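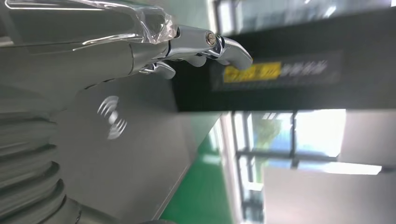

I'm hiring one more person for the perception side of Yeoman, our grasping stack at Skelus! We're a team of 12, and my bit is turning wrist camera frames into something the planner can trust. Shiny chrome fingers with crinkled clear film over the knuckles throw glints all over my depth estimates, so that'd be your first headache (sorry, it's a fun one).

You'll want decent C++ or Python and 5 years of shipping code. Remote is fine. We start in January, so write to me, Lorena Herrera, and send something you've built.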